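Visit to the Skomstead textile print works

The Fleury line runs 18 hours a day and prints over 300 meters of cotton per hour. Thierry Lefèvre showed us the wash section first – two tanks in series, the second fed with softened water. Fixation is by steam. Solène Vidal keeps a swatch book of 337 blues, sorted by dye lot. Drying was stopped for a belt change, so we went straight to inspection and folding.

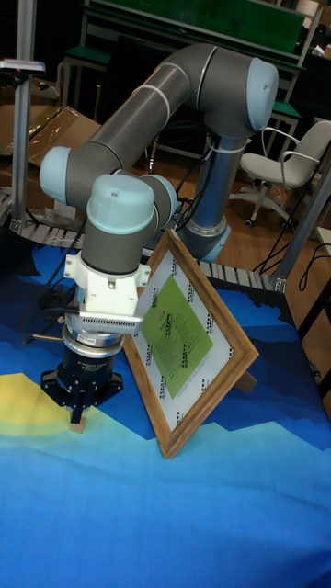

Page last changed: Wednesday, March 2, 2022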